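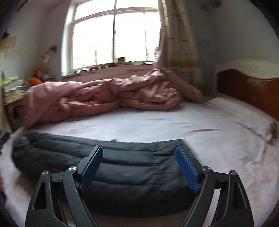

Puffer Jackets: Folding, Washing and Storage

Frequently asked questions
Last updated Tuesday, August 6, 2019

Where should I fold a puffer jacket?

A made bed is the easiest place. You need enough flat space for the whole jacket with both sleeves out, and a kitchen table is usually too narrow for that. Pull the sheet reasonably smooth first. A few creases in the sheet make no difference to the jacket.

How do I fold it so it stays flat?

Close the zipper all the way and lay the jacket face down. Smooth it from the collar to the hem with your palms. Fold each sleeve straight across the back, then bring the sides in so the jacket is a long rectangle. Fold the hem up to the middle, and then fold once more to the collar. Press down slowly at each fold and give the air time to come out through the seams. If you rush, the jacket opens up again as soon as you let go.

If it has a hood, fold the hood down onto the back before you start on the sleeves.

Should I fold or roll?

Fold for a shelf, roll for a suitcase. Start the roll at the hem and finish at the collar. If there is a detachable hood, you can tuck the roll into it. Our Ristach storage bags are cut for a folded jacket, and a rolled one will leave the corners of the bag empty.

My jacket has been in a heap for a few days. Is it damaged?

Probably not. Quilted nylon creases easily, and most of those creases drop out once the jacket is hanging up. Pick it up by the collar, shake it a few times, and check that the sleeves are not turned inside out. 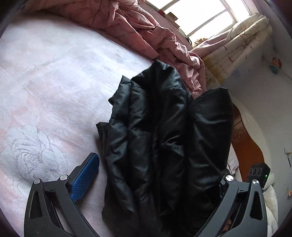

Leave it on a wide hanger overnight before you decide whether it needs anything else. Do not iron it. If deep lines are still there in the morning, hang it in the bathroom while someone takes a shower, let it dry fully, and look again.

Can I wash it at home?

Check the care label first. If the label allows machine washing, use a front loader, cold water and a gentle cycle. Empty the pockets and close every zipper. Use half the detergent you would normally use and run a second rinse. Wash the jacket by itself – it takes up more room than you expect once it is wet.

How do I dry it?

Low heat, with 2 clean tennis balls in the dryer. Stop every so often to break up clumps between the seams with your fingers. The shell will feel dry long before the filling does. Squeeze the collar and the cuffs, which are the last parts to dry. Never put a damp jacket into storage.

What size storage bag do I need?

The Ristach bag comes in one size, 21 inches on the long side. It takes one adult jacket of hip length or two children's jackets. For a long coat, use the Stougaard underbed box instead. The box has a lid and needs no assembly.

Are vacuum bags OK?

For a short move, yes. For a whole summer, we do not recommend them. Down and synthetic filling both lose loft if they are kept compressed for months. If you have already done it, run the jacket through the dryer on low for a while and hang it up.

Can I store it under the bed?

Yes, as long as the floor is dry and the jacket is in a closed bag or box. Dust gets into the stitching and is hard to brush out. Vacuum under the bed first.

When should I put winter jackets away?

Later than you think. Many customers pack everything up during a warm week in February and have it all out again before the month is over. Keep one jacket per person by the door until you are sure.

Do you sell repair patches?

Yes. Olavo patches are sold as a sheet you cut to size, item 1822, in black only. Clean the fabric and let it dry, round off the corners of the patch, and press it down firmly. Do not stick one over a seam. Ordinary tape leaves glue behind, so please remove it before you patch.

Where can I return a bag or box?

Unused items can be returned by mail or at the Uvance store. Keep the packing slip. Bags that have been used for storage can only be exchanged if the zipper has failed.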